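# Chapter 4: Two Arms, One Table

By now you have one arm that moves when told and, on most days, stops when told. You may feel ready for a second. The parts list says that doubling the arm doubles the cost. The parts list has never had to clamp anything to a shared workbench on a Monday night.

Two arms bring a new class of problem: they can reach each other. A single arm can only embarrass itself. A pair can lock jaws over the same object and pull until a gear gives up, and gears always give up at the quietest point in the evening.

The build in this chapter is called Minus, after the balance of the account that paid for it. It was put together over one February at the Ravgate shared workshop, on a bench that also had to serve for bicycle repair. You will need everything from Chapter 3, plus:

- a second arm, the same model as the first (resist the bargain)
- a length of slotted aluminum rail, long enough to carry both bases
- two mounting plates and 12 screws, with spares, as they roll
- a second controller board
- cable ties, more than seems decent

Set the bases 500 millimeters apart, center to center. Closer than that and the elbows quarrel. Much farther and the grippers can only wave at each other across the middle, a sad thing to watch after a month of work.

We will write the control code in Brudemix, the small scripting tool you installed in Chapter 2 and have presumably forgiven. Section 4.3 covers the shared zone, where only one arm may enter unless both have asked first. Section 4.5 covers what to do when both ask at once.

Rigid blocks make a fine first exercise. Cloth is another matter. A bag sags, its cord wanders, and the spot you aimed for has moved by the time the jaws close. Save it for the end of the chapter, and keep a hand near the power switch. 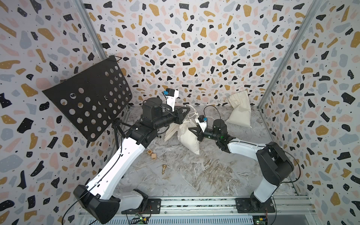

**Figure 4.1** Minus at the bench, with both grippers near the cloth bags. The wooden cubes are for Section 4.2.

Before you power anything up, work through the Bakke check on page 56. It takes 30 minutes, and most builders skip it once – the second base plate in the Ravgate scrap bin is a record of that decision. Start with the left arm alone, at the lowest speed, and leave the right one unplugged until you reach Section 4.2.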